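# Tralness: folding laundry on beds

Notes last revised 28 July 2024.

3266 clips of clothes being folded and put in piles on beds, collected in 29 homes. Greltent wrote the labels. I have rechecked 191 of them and would not call the rest clean.

The `folded` label worries me most. It was meant to mean "edges lined up, nothing trailing", but the labellers seem to have used it for anything vaguely rectangular. Jeans do well out of this, as denim holds a crease whatever you do to it. Thin jumpers don't.
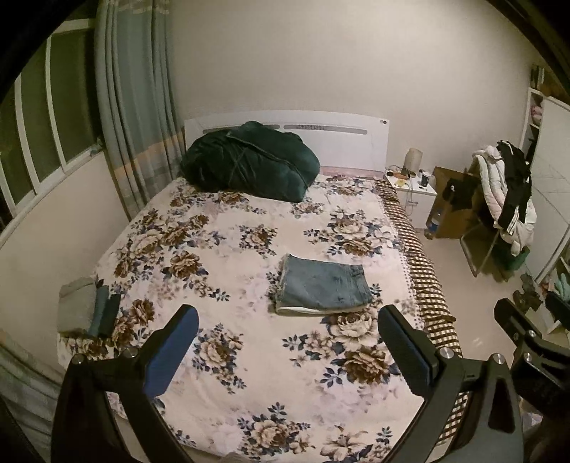

Bedding is worse. A duvet or comforter heaped at the headboard gets `unfolded` in one home and `background` in the next, and a blanket hanging over the side may get no label at all. Patterned sheets make small items harder to pick out, so treat any sock figures with suspicion.

## Known problems

- `pile` starts at 2 garments, except in the May batch, where single items got in
- grey and charcoal are often swapped
- the Flason split repeats homes from the Lehtinen split; don't test on both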